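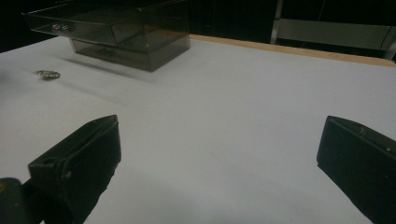
Station view, white work surface with tinted drawer organizer and small metallic item.

Galville Demonstration Station – Pre-Session Safety and Inspection Checklist
Method: two-handed gripper demonstration, organizer and small-item task
Site: Elolwood
Inspector: Yến Lò
Date: May 31, 2024
Status key: OK / OK with comment / Hold

1. Work surface
1.1 Board lies flat, no rocking under hand pressure. OK
1.2 Surface free of items not on the task sheet. OK
1.3 Exposed wood edge checked for splinters. OK with comment
Comment: Light sanding done at one corner. Check again next month.
1.4 Rails on left and right seated and not protruding into the operator's knee space. OK

2. Grippers
2.1 Fingers open and close through full travel without sticking, both hands. OK
2.2 Finger screws tight. OK with comment
Comment: One screw on the right unit took a quarter turn. Thread locker to be applied before the next block of sessions.
2.3 Marker plates rigid on their mounts. OK
Comment: Any play in a plate shows up directly as error in the recovered hand path. The Musta write-up discarded 63 of 771 demonstrations for pose jumps, and most of those came from one session with a plate that had worked loose. Treat any movement as a Hold.
2.4 Dots on marker plates clean and unscratched. OK
2.5 No pinch hazard at the base of the fingers with sleeves down. OK with comment
Comment: Operators to wear close-fitting cuffs. Loose cuffs also cover the plates when the wrist turns.

3. Cables
3.1 Gripper cables have enough slack for full reach on both sides. OK
3.2 Connectors latched. OK
3.3 Floor cables clear of the operator's feet. OK with comment
Comment: Acceptable for a kneeling or seated operator. Anyone walking behind the station must go around the stands. Cable covers requested.
3.4 No cracked insulation. OK
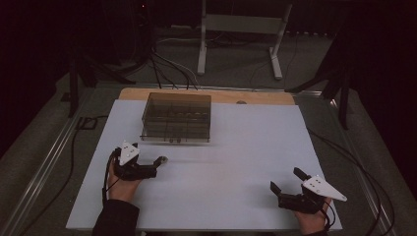

Does the operator need to repeat the calibration after every break?
Only if a gripper has been set down hard, a plate touched or a stand moved; otherwise one calibration at the start of the session is enough.

4. Task objects
4.1 Organizer free of cracks and sharp edges. OK
4.2 Knobs secure, drawers slide without force. OK
4.3 Small items logged before and after the session. OK with comment
Comment: Items this size are easily lost in carpet. Count them back in before the operator leaves the station.
4.4 Reflective items approved for use. OK with comment
Comment: Thân protocol allows them. Glints can be mistaken for markers at low exposure – review the first five recordings before continuing.

5. Lighting and stands
5.1 Light level at board center at least 900 lux. Hold
Comment: Reading was below the limit at the near edge and borderline at center. Adjust the lamp and measure again. No recordings to be counted toward the result until this is cleared.
5.2 Stand legs fully spread and locked. OK
5.3 Clear path from operator position to the exit. OK

6. Release
Station not released. Item 5.1 open. Items 2.2 and 3.3 may be closed during the session week. Second reading to be entered on this sheet and initialed by the inspector.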